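5. Setting up the work area and checking object pose

This section covers workspace definition, camera registration and grasp pose checks for the Hanurik planner with a single tabletop or floor-standing arm. It assumes that the driver is installed (section 3) and that the joint offsets have been saved (section 4).

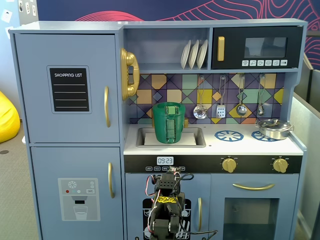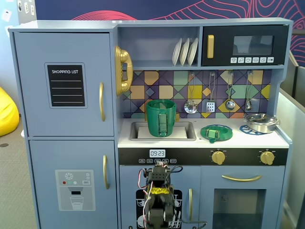 Hanurik keeps two descriptions of the work area. The static map holds everything that does not move during a session: walls, counters, cabinet fronts, fixed shelves. The object layer holds everything the arm may pick up or push, and is rebuilt each time the perception node publishes. Deciding which of the two an item belongs in is the first job in any new setup. In the play kitchen, the counter, the faucet and the refrigerator section go in the static map. The green cup standing in the sink and the silver pot with its lid go in the object layer. Printed graphics go in neither, but they must be masked, as described in 5.3.

5.1 Before you begin

You need the following:

- The arm, powered and homed, with the stop button within reach.
- One calibrated color camera with a fixed mount. A depth camera is optional.
- The calibration board supplied with the Stellar interface box, or a print of the same pattern at full scale.
- Write access to the site folder. On a shared machine the site folder is owned by the first user who ran the installer.

CAUTION: Do not run the planner with an empty static map. With no map loaded, Hanurik checks only for self-collision and will plan straight through furniture.

5.2 Defining the static map

1. Start the planner in map mode:

hanurik map --new --site kitchen

2. Jog the arm until the tool tip touches the front left corner of the counter. Press M to store the point.

3. Repeat for the front right corner and one point at the back. The three points define the counter plane. The status line shows the plane fit. If the residual is shown in red, clear the points with C and start again.

4. Enter the counter depth and the height of the backsplash in millimeters.

5. Add a box for each part that stands out from the plane. Handles count. A box may be larger than the part it covers, but it must not be smaller.

6. Add a box for anything hanging in the space above the counter. Treat a row of hanging utensils as a single box from the rail down to the lowest tip, unless the task requires the arm to take one of them.

7. Save with S. The map is written to site/kitchen/static.map.

NOTE: A sink basin is entered as a recess, with the recess command. If you enter it as a box, every grasp inside the sink is rejected with error 57 (goal in collision).

NOTE: Hanurik accepts at most 767 primitives in a static map. Maps for a single work area rarely come near this limit. If yours does, check whether a mesh has been imported without simplification.

5.3 Masking printed surfaces

The default detector works from color images and does not know that a picture of a thing is flat. A printed glass of water on a door, a burner drawn on a countertop or a dish rack on a decal can each be returned as an object with a plausible pose. If the pose falls inside the reachable volume, the planner will accept it as a target.

1. Open the mask editor:

hanurik mask --site kitchen

2. Draw a polygon around each printed graphic. Polygons are stored in the plane of the surface under them, so they stay in place when the camera is moved and registered again.

3. For a graphic on a vertical surface, set the mask type to FULL. All detections inside the polygon are dropped.

4. For a graphic on a horizontal surface where real objects may stand, set the mask type to FLAT. Detections are dropped only if their estimated height is less than 8 mm.

5. Save, then run the detector once with the work area clear of loose objects. The object list should be empty. Any entry that remains is a false detection and needs its own mask.

CAUTION: A FLAT mask also hides thin real objects. Lids, coasters and plates with a low rim may disappear from the list. Use the depth input if the task includes such objects, or raise the detector score threshold for that class and leave the surface unmasked.

Digital-style displays and other printed text do not need masks. The detector has no text class.

5.4 Registering the camera

1. Fix the calibration board to the tool flange with the two supplied screws.

2. Run:

hanurik register --cam 0 --poses 7

3. The arm moves to seven poses and stops at each one for two seconds. Keep clear of the arm during the run.

4. When the run ends, read the reprojection error in the summary. Values under one pixel are accepted. If the error is higher, clean the board, check the camera mount for play and repeat.

5. Remove the board and confirm on the console that the tool is bare. The planner adds the board to the collision model during registration and removes it only on confirmation.

Register again whenever the camera has been touched, when the lens has been refocused, or when the arm base has been moved. Moving the objects does not require a new registration.

On sites with more than one camera, register each camera separately and then run hanurik register --merge. The merge step fails if the two cameras share less than a third of their view. The Issahaku dual bracket keeps the overlap within range at all of its detent positions.

5.5 Checking occlusion by the arm

A fixed camera behind the arm loses part of the work area to the arm itself. Hanurik predicts this region from the joint states and marks it as unknown. Objects last seen inside the region are held in the list for the period set by hold_time and are shown in gray.

1. Move the arm to the start pose used by your task.

2. Run hanurik view --shadow. The predicted region is drawn over the live image.

3. Compare the outline with the real arm. The outline should enclose the arm on all sides, cables included.

4. If cables hang outside the outline, increase cable_margin in steps of 5 mm until they are covered. Loops of wire at the joints change shape as the arm moves, so repeat the check with the arm folded and with the arm extended.

5. If an object that matters to the task lies in the shadow at the start pose, choose a different start pose. Increasing hold_time only delays the loss.

NOTE: Adhesive labels and bright tape on the arm can be detected as objects if the outline is too tight. A detection that follows the arm from pose to pose is the usual sign.

5.6 Checking a grasp pose

1. Place one object on the counter and start the perception node.

2. List the objects:

hanurik objects

3. Request a grasp without motion:

hanurik grasp --id 1 --dry

4. The viewer shows the candidate poses in order of score. Step through them with N.

5. For each of the first three candidates, check that the approach line does not pass through a fixture. For an object in a recess, the approach should come from above the rim.

6. If the object has a tab or a handle, check which side the grasp uses. The default model treats the object as symmetric around its vertical axis. Set symmetric to no in the object file if this is wrong for your task.

7. Run the grasp at reduced speed:

hanurik grasp --id 1 --speed 10

Nested or stacked objects are returned as one entry when they share a color. A block lying on a plate of the same green, for example, usually comes back as a single object with its center at the middle of the plate. Turn on split_by_height, or use the depth input, to have the two reported separately.

5.7 Saving the site

Run hanurik site --save. The static map, masks and registration are bundled into one archive with a checksum. The object layer is not saved.

To move a site to another machine, copy the archive and run hanurik site --load. Registration data is tied to the serial number of the interface box. If the box differs, the load succeeds but the camera is marked as unregistered, and section 5.4 must be repeated.

5.8 Known issues in this release

- In map mode, pressing C while the arm is still moving clears the last saved box as well as the current points. Wait for the arm to stop.
- Mask polygons that cross a door edge are assigned to the nearer door. Draw one polygon for each door.
- The Clonstead depth driver reports reflective cookware with holes in the upper surface. Set fill_holes to yes for lids.
- Error 57 is also raised when the tool model is missing. Check the tool file before editing the map.

Corrections to this section should be sent to Seidu Mensah, with the log file and the site archive attached.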